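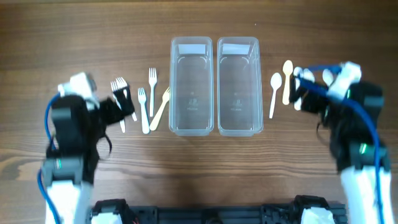 Minutes - Warraich Street Residents' Association

Thu 2 January, 7 pm, the back room at Custo Cafe. Quorum reached at 7.20 when the last two people found parking.

1. Minutes of the October meeting
Accepted, with one correction. The word "shouting" under item 5 now reads "discussion".

2. Street party debrief
Takings came to $113 after costs, which the chair described as a profit and the rest of the room described as $113. The sausages ran out before four o'clock. The vegan sausages did not run out and are in the secretary's freezer, where they may be visited.

Cutlery was discussed at length. The meeting agreed that next year people bring their own plates, and that the association supplies forks and spoons from stock before buying any more.

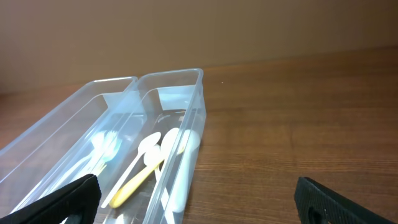 A motion to put knives on the same footing as forks was carried after a debate the secretary has chosen not to record in full.

3. Cimari Lane drain
Still blocked. Council's reply to our third letter thanks us for our first letter. A fourth will go out this week, with the first three attached. One member offered to clear the grate with a garden fork and was asked not to, for insurance reasons, and then asked quietly what time that might be.

4. Plane trees
Council wants to replace up to 31 trees along Warraich Street with something smaller and better behaved. Views were divided between those who like shade and those who own gutters. No vote taken. The secretary will ask for the arborist's report in a format that opens.

5. Plustimine newsletter printing
The printer's quote is for 3000 copies, being their minimum. The street does not have that many letterboxes, or readers. Resolved to go back to photocopying, single colour, and to stop using the clip art of the kookaburra.

6. Box labels

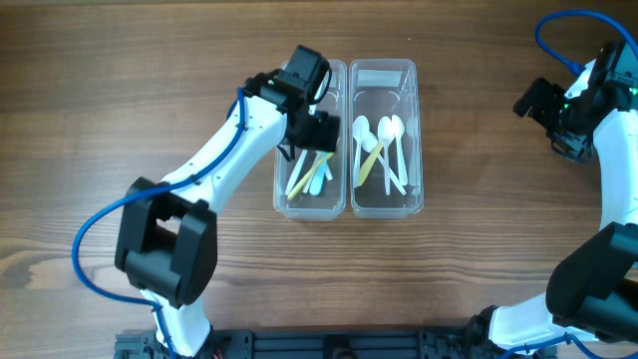

Clear containers and wooden table, item 6.

Members asked for the party supplies to be kept in see-through containers with a label on each, and for the old biscuit tins to be retired. Carried. One abstention, on behalf of the tins.

7. Other business
The noise from the wind chimes at the corner was raised. The owner of the wind chimes was present - item deferred.

Meeting closed 9.05 pm. Next meeting to be held here again, provided we all buy something.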